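Search questions Go

Gripper and Arm Trials: Your Questions

I get the same handful of emails every time I put up a new round of comparisons, so I finally sat down and wrote the answers in one place. If yours isn't covered, send it along and I'll get to it (slowly, I have a day job).

What are you comparing right now?

Two finger sets on the same arm. One is the Tulley, which is a stubby wedge that tapers to a narrow tip. The other is the Yuen, longer and flatter, with more pad to grab with. Everything else stays put: same arm, same controller, same round bin, same little parts to pick. I run it all in simulation first and only then order anything that costs money.

Why a round bin? Nobody I know uses a round bin.

A few people do! And it's a mean test, which I like. With a square bin you can push a part up against a flat wall and pinch it. With a curved wall the part wants to slide along, and the fingers have to come in at a different angle at each spot. The Yuen fingers were happy in the square bin and got a lot fussier when I switched.

How many tries does each finger set get?

600 picks each, with the parts reshuffled between runs. I used to do 60 and call it a day, and then I'd repeat the test and get a different winner. More tries fixed that. The whole batch runs overnight on my desktop, and I look at the results over breakfast.

Which one is winning?

Tulley, for small ring-shaped parts. Out of the Yuen's 600 tries, 292 ended with a part where it should be, and most of the misses were the fingers bumping a neighbor on the way in. The Tulley did better than that by enough that I stopped worrying about luck. Narrow tips get down between things. I spend most of my time staring at the wrist camera view, watching the last little bit before the tips close — that's where a pick goes right or wrong.

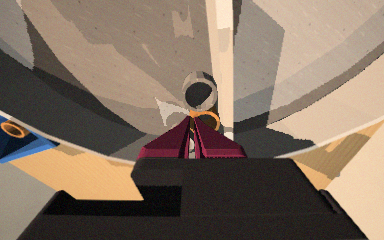

Severin Lüthi wrote in to say that I'm giving narrow tips too much credit, and that with rings he'd care more about whether the fingers squeeze from outside or spread from inside. He also wants me to slow down the last stretch of the approach before blaming any finger shape at all. Fair on both counts. I've got the slow approach queued up, and the inside grip is next after that. It needs a change to the controller settings that I haven't figured out yet.

Do you need the wrist camera, or would one fixed camera do?

I went back and forth on this. A fixed camera is great for knowing where the arm is, and it makes it easy to see that you've parked the elbow somewhere silly. But the gripper gets between the camera and the part right when you want to see it. The wrist camera has the opposite trouble: lovely close-ups, no idea what the rest of the arm is up to. I use both now. If I could only keep one for small parts, I'd keep the wrist one and grumble.

Shiny surfaces are the other headache. A gray metal-looking bin picks up reflections, and my part finder has taken a patch of light for a part more than once. I turned the lights down a bit in one batch and it helped some, though I wouldn't call it solved.

What controller are you running?

Zollano, the basic version. I tried Vususmont before that and liked its path planning better, but I could never get its gripper force settings to stay where I put them between runs. Zollano's menus are ugly and it does what I tell it. Fabian Gruber swears the Vususmont problem is a settings file I was saving in the wrong folder, and he may well be right. I'll give it another go in September.

Does the arm's position matter much?

More than I expected. I had the base too close to the bin at first and the arm had to fold up tight for the near side. Moving it back gave the wrist room to point straight down, and both finger sets did better for it. So if you're about to blame your gripper, try sliding the base first. It's free in simulation and only mildly annoying on a real table.
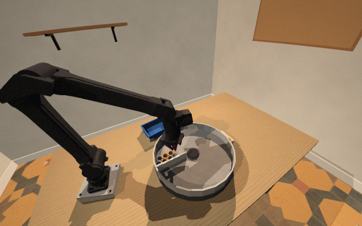 Can I get your files?

Yes, for the bin and the finger shapes. The arm model isn't mine to share, so you'll have to bring your own. Send me a note telling me which finger set you want and I'll mail you a folder. There's a text file in there with my settings — please read it before asking why your parts fall through the floor. (Mine did too. It's the 2 in the contact settings.)

Contact | Copyright, all rights reserved | Back to top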